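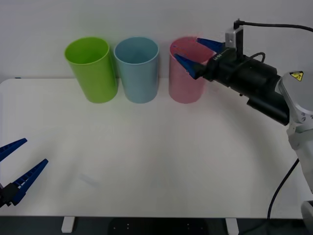
4.2 What the demonstrations do and do not cover

The claim that more demonstrations give a better policy is repeated often and tested seldom. Our Pendale set holds 512 episodes of cup handling, gathered at the Tavport site with one fixed view and one table. We doubt that the number says much. Operators soon settle into habits, and a learner copies the habit along with the task. When we went through 20 episodes picked at random, 11 opened with nearly the same approach path – hardly the variety that the episode count suggests.

Figure 3 shows a typical layout, with a green, a blue and a pink cup in a row near the back edge of the table and both grippers open. The green and blue cups stand nearly touching. Earlier work on the Huaranga set spaced its objects widely, and we suspect its high scores owe something to that. 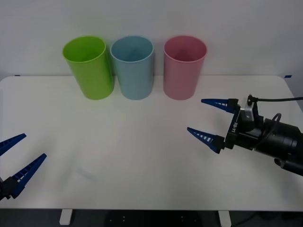
Would a larger set of the same kind settle the matter? We do not think so, as further episodes from the same operators would mostly repeat what is already there, and a test split drawn from them would hide the fault.

Figure 3. Cup layout and gripper positions, fixed view.

We therefore report results on the Grenotberg split separately. It was recorded in September by operators who had not seen the earlier episodes. Scores on it are lower throughout, and we would treat any average over the two splits with caution.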